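Kamlesh Chauhan grows carrots on 18 acres outside Somitstead, on ground his wife's family used to rent out for hay. He sells to restaurants, to two school districts and at the Saturday market in Flostthorpe. I went to see him because three different cooks had told me to, and because I have never managed to grow a carrot longer than my thumb.

We talked in the packing shed, sitting on upturned crates. He had been up since four and was eating a cheese sandwich.

I asked him first what he thought of the soil, which looked to me like beach sand.

"It's close to that," he said. "People felt sorry for us when we took it on. You couldn't keep corn alive on it in a dry year. But a carrot wants to go straight down and it doesn't want to hit anything. If it hits a stone it forks. If it hits hard clay it gets short and fat. In this stuff it can go where it likes."

He did not start with carrots. For the first few years he grew lettuce and lost most of it to heat. Then he tried onions, which did well enough, but the price was poor and he had nowhere dry to store them. The carrots came from a half packet of seed left over from the kitchen garden.

"I put in one row at the end of the onions. I forgot to water it, to tell you the truth. We pulled it in the fall and they were the best thing on the place."

The seed he uses now is mostly a variety called Budau, a long, narrow type that he says the big growers avoid. The tops are weak, and a harvesting machine that lifts by the tops will snap them off. He harvests with a fork and by hand, so it doesn't matter to him.

"You loosen one side of the row and then you pull. If you pull first, you break it and you've left half your money in the ground."

Sowing begins in April and goes on every 2 weeks until the middle of summer. The part he worries over most is the time between sowing and the first green showing. Carrot seed is small and slow, and it can't dry out. He covers the rows with old burlap and checks under it every morning.

"I've lost whole sowings by taking a day off. My daughter had a graduation, it was ninety-five degrees, we came home and the bed was finished. I don't regret going. But I think about that bed."

Does he irrigate all season?

"Less than you'd expect. Once they're up and thinned I back off. If you water every day the root stays lazy, it's got no reason to go down. I water deep and then I leave it alone until the leaves look a bit dull in the afternoon."

Thinning is the job everyone hates. It is done on hands and knees, and the smell of the bruised leaves brings in the carrot fly. Chauhan thins in the evening and takes the thinnings straight off the field in a bucket with a lid. Urszula Tomaszewski, who has worked for him for six seasons, came in for a drink of water while we were on this subject, and I asked her how she stood it.

"Radio," she said. "And knee pads, the kind for laying floors. The gardening ones are no good."

She also told me that he sows too thickly. He said that he would rather thin than have gaps. They have plainly been over this before, and she went back out.

The fly itself he handles with fine mesh, laid over hoops and weighted along the edges with sandbags. He bought the first roll secondhand from a neighbor, Taras Bondarchuk, who was giving up parsnips. It has been patched so often that he is not sure how much of the original is left.

"The edges are what matter. You can have the best net in the county, and if there's a gap at the end of the row they'll find it. They fly low. They walk in, more or less."

I wanted to know about the restaurants, and whether chefs are as difficult as people say.

"Some of them want everything the same size. I tell them I can sort by size but I can't order it from the carrot. Beat Aigner at Hauser is good. He takes mixed boxes and works out what to do with them."

Aigner told me later, by phone, that he uses the thick ones for stock and soup and keeps the slim ones for the plate. He peels them, which Chauhan disapproves of, and simmers them in a wide pan with very little water, a spoon of butter and some salt until a knife goes in easily. Then he takes off the lid and lets the liquid cook away. "People drown them," Aigner said. "A carrot has plenty of water in it already. And they cook them in coins, so the ends of every piece go soft before the middle. I cut them the long way or I leave them whole."

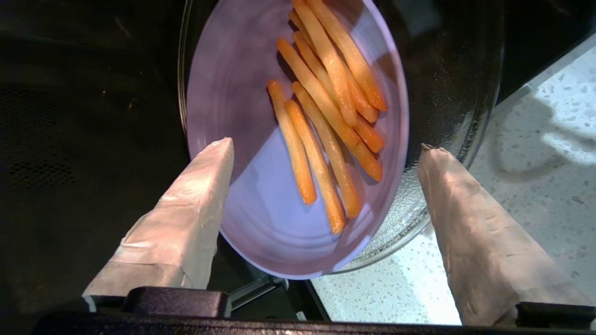 *Carrot sticks, peeled and cooked, on a lavender-purple oval plate.*

Chauhan's own preference is raw, with the dirt rubbed off on his pants. At home his wife grates them into a salad with mustard seed and lemon, and in winter she makes a carrot halwa that takes most of an afternoon. I asked whether he got tired of them. He thought it over.

"By February I don't want to see one. Then in spring there's none and I'd give you ten dollars for a carrot."

Storage is what he would like to improve. For now the late crop stays in the ground under straw, and he digs as he needs them. That works until there is a hard freeze, and then the ones near the surface go glassy at the shoulder and can't be sold. He has priced a cold room and decided against it twice. A retired dairyman up the road, Johannes Molefe, has offered him the use of an old milk room with thick walls, and the two of them are going to look at the wiring after the corn is in.

"It would hold 100 crates if we stack it right. Johannes says more, but he's thinking of milk cans."

Before I left I asked what a person with heavy soil and a small yard should do. He said to stop fighting it and grow a short, round kind, or else fill a deep barrel with sand and compost and sow in that. No fresh manure. Keep the seed wet until it comes up. Thin to 3 inches, and do it earlier than you want to.

"And don't pull one every week to see how it's doing," he said. "Brush the dirt back from the top with your finger. If the shoulder's as wide as your thumb, you can have it."

He gave me a bunch to take home, with the tops twisted off. Leaving them on draws the water out of the root, he said, and the market customers won't believe him, so on Saturdays he leaves them on.

*Chauhan's stand is at the north end of the Flostthorpe market, Saturdays from eight until he sells out. The first of the long carrots should be there in the next few weeks.*

2021-07-30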